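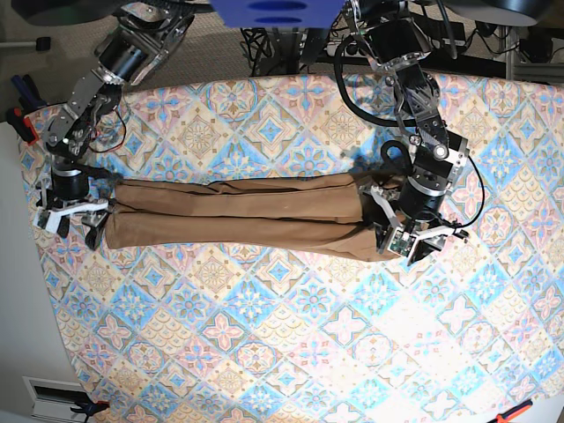 Filed under: Datasets / Public Safety / Text

# Cultix Incident Bulletins

A collection of short public notices from county and city law enforcement offices, cleaned and tagged for text work. Each record is one notice: a wanted person bulletin, a missing person alert, a road closure after a crash, or a request for tips.

## Contents

- `bulletins.csv` has 3333 rows, one per notice
- `updates.csv` has 737 rows, each tied to a bulletin by `bulletin_id`
- `agencies.csv` lists the issuing offices and the short codes used for them

All files are UTF-8 with Unix line endings. Empty fields are left blank, not filled with "NA".

## Fields in bulletins.csv

- `bulletin_id`: integer, stable between releases
- `agency`: short code, see `agencies.csv`
- `kind`: `wanted`, `missing`, `traffic`, `tips` or `other`
- `posted_hour`: hour of posting, local time, 0 to 23
- `body`: the notice text after cleaning
- `status`: `open`, `closed` or `unknown`

`updates.csv` has `bulletin_id`, `seq` and `body`. Sort on `seq` to get the updates in order.

## Names and addresses

Names of suspects, victims and witnesses are replaced with `[PERSON]`. Street numbers become `[NUM]`, but block-level street names stay in. Names of officers speaking for an agency are also replaced. The replacement was done with the Gillico tagger and then checked by hand. If you find a name that got through, report the `bulletin_id` only. Please don't paste the name into a public issue.

## Known problems

- `status` is `unknown` for any bulletin with no update within 30 days. Many of those cases were probably closed without a notice.
- Three agencies post in all caps. Their text was left that way.
- Some Friday evening notices were posted twice. Exact copies are gone, near copies are not.
- The Thongdee subset has no `posted_hour` before the February release.

## Use

The data is meant for text classification, summarization and work on how notices are worded. Do not use it to estimate crime rates. Agencies choose what to post, and they choose differently. Do not try to restore names.

## Maintenance

Kanokwan Jaidee maintains the files. Corrections are merged once a month. Loading scripts are in `tools/` and need Python 3 and nothing else.

Related datasets

- Pistenix Court Calendar Text
- Thongdee Road Closure Notices
- Cultix Agency Codes

Contact | Terms | © Cultix | Back to top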